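How Pundesdale Drinks: my local history project report

So when our tutor said we could pick anything at all as long as it was local and we could actually get hold of sources, I picked coffee, mostly because I drink too much of it and partly because my gran used to go on about the old coffee room on Moltard Street. I thought it would be an easy one. It was not an easy one, but I'm glad I stuck with it!

My question at the start was "where did people in Pundesdale go to drink coffee, and when did they stop going?" By the end it had changed to something more like "when did coffee move into the house?" I'll explain how that happened as I go.

The first thing I did was go to the library and ask for anything with the word coffee in it. The librarian was very patient with me. What she found was a bound copy of parish papers, and in it a complaint from 1777 about the noise from a coffee room kept by a family called Lévesque. That's the earliest mention I could find. The complaint is brilliant. The man writing it says he cannot hear himself pray, and that his own apprentices are in there when they should be at their benches. He never says what the coffee was like, which annoyed me, but he does say it cost too much (some things stay the same).

I spent far too long trying to find out who the Lévesques were. There's a burial record with the name spelled three different ways, and a rent book that has them in a corner house for a while and then doesn't. I had a theory they came over as weavers and changed trade, and I wrote a whole page on it, and then Retno Saragih, who was my partner for the archive part, asked me what my evidence was and I had to take the page out. I still think it's true. But it's a guess, so I'm only putting it in as one.

After that there's a big gap. I found nearly nothing for the next hundred years except adverts from grocers, and those are for tea, tea, tea and now and then cocoa. Retno thinks the coffee room just turned into a pub, which would fit with the corner house having a pub sign bracket on it today. I went and looked at the bracket. It's very rusty and there's a pigeon on it most mornings.

The part I enjoyed most was the talking. I interviewed 5 people who remember the Moltard Street cafés, and I recorded them on my phone and typed them up afterwards (typing up takes forever, start early if you're doing this next year). The oldest was 90 and she was the sharpest of the lot. She told me that when she was courting, you went to the café because it was warm and your mother wasn't in it. The coffee came out of a bottle, the dark syrupy stuff with chicory in, and you had it with hot milk and a lot of sugar. When a place opened with a proper hissing machine she said people went in just to watch it and then ordered tea.

Colton Kennedy's family ran one of the cafés until it shut, and he let me look through a biscuit tin of menus and receipts. I learned more from that tin than from anything in the library. You can see the prices creeping up in pencil, then in pen, then on stickers over the pen. You can also see "coffee" turn from one line on the menu into four lines, and then into a whole page of its own. He reckons what finished them off wasn't the bigger cafés out by the roundabout at all. His view is that people got used to making something decent in their own kitchens and couldn't see why they'd walk down the hill in the rain for it.

I didn't believe him at first. So I made a short survey and put it through doors on my own road and the two roads behind it, asking what people had at home and what they used ten years ago. I know this isn't a proper sample. My road is mostly families and it's near the station, so they're people in a hurry. Still, the answers were more mixed than I'd expected. There was plenty of instant, quite a few cafetières, one stovetop pot that had come back from a honeymoon, and a lot more pod machines than I would have guessed.

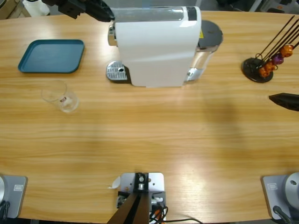 The reasons people gave were nearly all to do with time and mess. One man wrote that he likes being able to make a single cup without thinking about it at six in the morning. A woman a few doors down wrote that she feels guilty about the pods and has a bag of them under the sink waiting to be recycled, and has had since August. Two households said they'd bought theirs second-hand from Pliltance, the shop on the ring road that does up old kitchen things, and both of them said to descale it straight away.

What surprised me was how many people said they still go out for coffee, only it's to meet somebody. The drink itself is sorted at home. Going out is for the chat, which is pretty much what the cross man in the parish papers was moaning about in the first place! I read his complaint to the 90-year-old lady and she laughed so much we had to stop the recording.

Things I'd do differently: I'd ask about tea as well, as I've got nothing to compare my coffee numbers with. I'd write down page numbers the first time and not have to go back for them (sorry again to the librarian). And I'd leave the Lévesque family until last, because they ate up two weeks and all I got was one paragraph.

My sources were the bound parish papers and the rent book in the Pundesdale library, the Kennedy family menus, my interviews and my door-to-door survey. The interview write-ups are in the folder with my name on it, with the surnames taken out of the ones where people asked. Colton would like the biscuit tin back when it's been marked, please.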